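3. The towers, the bench and the tray

3.1 Why one kind of tower

I should own up to a bias at the start of this section. I like desktop towers. I like the big square ones that open with a latch and show you everything at once, and when Basusow offered us the pick of their refurbishing stock I went straight for those and left the slim machines on the shelf. Funmilayo Edet, my co-author, would have preferred a mixture, and she has a point that I come back to in Section 5. But the questions in this paper are about where small parts go while a computer is open, and for that I wanted a case with plenty of room in it and parts you can tell apart from across the room.

We settled on towers of one general layout, which the Basusow people call the Zundska pattern after the office that used to send them in by the vanload. Over the whole study 85 of them were opened, partly stripped and put back together. They weren't identical. Some had an extra card, some had one drive where others had two, and the older ones had been opened so often that the latches had gone soft. I'd call them cousins.

The thing that won me over is the colour. Anything you are meant to touch without a screwdriver is blue, or near enough: the handle on the drive carrier, the front latch, the clips by the expansion slots. I had seen this sort of coding plenty of times and never thought much of it. After a few weeks at the bench I found I was looking for blue before I looked for anything else, and I was put out at home when I opened my own computer and it was all plain grey screws. We asked the Basusow staff about it in interviews and they were split. The newer ones leaned on the colour a lot. The old hands said they went by feel and shape, and then, when we went over the notes, they turned out to say "the blue one" as often as everyone else.

We worked with the towers on their side, panel off and open face up. Upright, you are peering in sideways and fighting gravity with every part that comes loose. On its side the case becomes a shallow box, and the whole job turns into putting things down and picking them up. It does have one nasty habit, which is that a dropped screw goes straight to the lowest corner of the chassis and sits there.

Figure 1. Inside one of the towers, seen from above, with the drive in its blue-handled carrier, the processor and the graphics card. 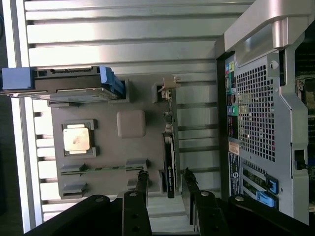
3.2 The parts we followed

There is a great deal inside a desktop tower and we didn't try to follow it all. Power supplies stayed put, and so did the cable bundles, which I was very glad about (anyone who has tried to fold one back behind a drive cage will know why). We stuck to things that come out cleanly and have one obvious home: the processor, the memory, the hard drive with its caddy, and the expansion card.

They make a good set because they ask for such different handling. A memory module is long, thin and light, and it wants to be held by its ends. It goes into its slot with a firm push that feels wrong the first time you do it – more than one person in our interviews remembered being sure they'd snapped something. The drive is the opposite. It is a heavy little brick, you can grip it how you like, and the caddy does the lining up for you. An expansion card has a long edge that must go down straight and a bracket at one end that must land in its own gap, so you are trying to please two places at once.

Then there is the processor. It is small and flat and it hardly weighs anything, and it needs more care than the rest of the parts put together. The socket has a lever and a load plate that both have to be up before anything goes in. The part has to be the right way round, and it has to be lowered and let go, never pushed. Every guide says to hold it by the edges. People do try, and the top of the metal lid still collects finger smudges on any machine that has had a bit of a life. We wiped ours between rounds at first and then stopped bothering, as it made no difference to anything we were measuring.

We kept a log of every part in Bratix, which was built for stock-keeping and doesn't much care for being used as a lab notebook. It gave us a time for each part leaving the case and a time for it going back, and that was all we needed. The order was left open. I had expected the same order every time, with the drive first and the processor last, and that was the commonest pattern, but there was far more variety in it than I'd have guessed. Section 4.2 has the details.

The bench matters more than I thought it would. Ours has a slatted aluminium top, and it's lovely for fixing things down and hopeless for small parts, which settle into the grooves. A loose screw lying along a groove is very nearly invisible under the lights. So the tower went on one side and the parts had to have somewhere of their own on the other, and that meant a tray. Figure 2 gives the general arrangement, tray to the left and tower to the right.

Figure 2. The bench, with the tray of spare components beside the open tower.

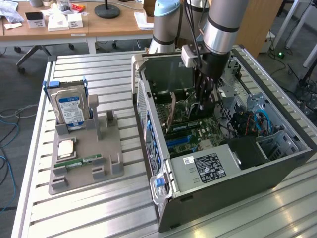 We had begun with something much simpler. For the first 18 towers the parts went onto a plain anti-static mat, wherever there was space, and the results were what you would expect from a kitchen table. Memory ended up under cards. Drives got parked on the edge of the case. Once a processor spent its time off the board sitting on top of a tea tin, perfectly safely as it happened, though I didn't enjoy writing it down. Putting things back was slow, and most of the slowness had nothing to do with the computer. It was hunting about on the mat, or turning a part over to work out which way it had been facing.

3.3 Giving every part a place

The tray came out of an afternoon at the Olatunji workshop down the road, where they do a lot of printing of brackets and jigs and are very patient with visitors. I turned up with a bag of parts and a sketch that looked like a cutlery drawer. It went through 6 versions. The first was a flat plate with shaped hollows in it, and it was no good at all: a thin part lying flush in a hollow can't be picked up. You end up scrabbling at the corner with a fingernail.

From then on each place was shaped by how the part is held. The processor has a square pocket. The memory lies flat between a pair of small clip blocks, so that it is gripped at the ends and free along the middle. The drive stands upright in its slot with the caddy still on, and the card stands up in a narrow slot of its own. Standing things up was Funmilayo's idea and I argued against it for a whole lunch, on the grounds that they would fall over. They don't, if the slot is deep enough, and they take up far less of the plate. Figure 3 shows the tray filled, next to a tower with its processor socket open and the load plate raised.

Figure 3. The tray and the tower, with a processor in the square pocket, memory between its clips, and a drive and card standing in their slots. 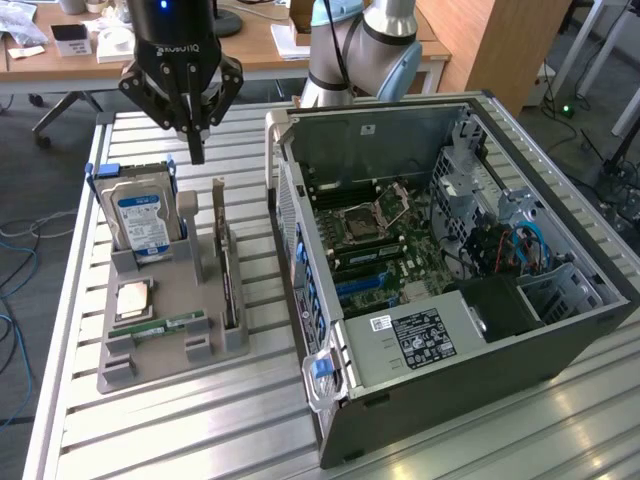 I am fond of the grey plastic, I must say. We tried a white print and parts with pale labels got lost against it, and a black one swallowed anything dark. Grey lets the green of a memory module and the shine of a processor lid stand out without anybody having to look hard. It also shows you a gap. An empty pocket on the tray is as good as a note saying that the part is somewhere else, and several of the Basusow staff told us this was what they liked best about it.

There are things it does badly. It has no home for screws, which went into a lidded pot on the shelf behind. It was cut to fit one style of caddy, and the 10 towers that arrived with a thicker sort had to have their drives laid flat on the mat, so I've left those out of the drive timings in Table 2. It also takes up a fair bit of bench. In a crowded workshop I can see someone stacking a mug on it by the end of March.

The next section goes through the timings part by part, starting with the memory, where the mat and the tray came out closest together.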